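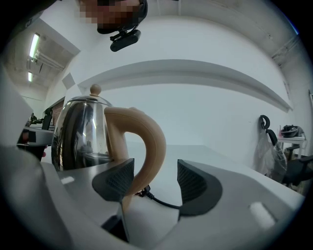
Unit 6: The slipped kettle - reading a fault from start to finish

Welcome back! Last unit was all theory, so today we get to my favorite kind of material, a real fault with a messy history. It comes from the Zuneck project, which records people doing kitchen tasks with hand-held grippers so that an arm can learn from them later. The arm in question, a Malabanan bench model, learned the kettle task from 713 recordings. In October it picked up a kettle, started to turn, and the handle rotated between the fingers. Cold water went across the table and into a power strip. The breaker tripped, no one was hurt, and the log for that run reads "grasp OK" all the way through.

That last part is what makes the case so good for teaching. Why did the log say OK?

The check looked at one value, the gap between the fingers. A handle that spins in the grip keeps the gap the same, so the check passed. The team's first guess was worn finger pads, and they swapped them. Two runs later it slipped again.

Next they went back to the recordings. Of the 713, they kept 695 after throwing out the ones with lost tracking, and then they watched how people held the thing. A person feels the weight start to swing and squeezes harder, or moves the wrist a little, and does it without thinking. None of that squeeze was stored. The arm got the path of the hand and the finger opening, and nothing on force.
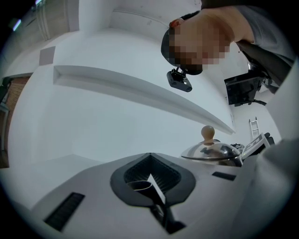
Reading time: 2 min

6.2 What was changed

Lids came up too, and I love this bit. A round knob has no long side to twist around, so the same weak check had never caused trouble on lid tasks. Everyone trusted it - and then it was carried over to handles with a full kettle hanging off them.

The fixes, in the order they were made:

- Water tasks are run dry until 12 clean lifts in a row
- Power strips are off the table and off the floor beneath it
- The check now compares the tilt of the object with the tilt of the wrist
- A stop is triggered by tilt error, even when the finger gap is fine
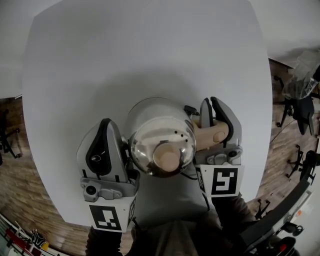

Notice that the first two have nothing to do with software. They were done the same afternoon, and they would have kept the water away from the power even if the grasp had failed again. Put those first in your own reports!

For next time, write one page on a check you have used that could pass during a failure. Say what it measures, what it misses, and which cheap physical change you would make before touching the code.

Related items
Unit 5: Sensors that agree and are both wrong
Unit 7: The Stokora conveyor jam
Lab sheet: Testing an emergency stop
Reading: Notes on the Skulldale battery fire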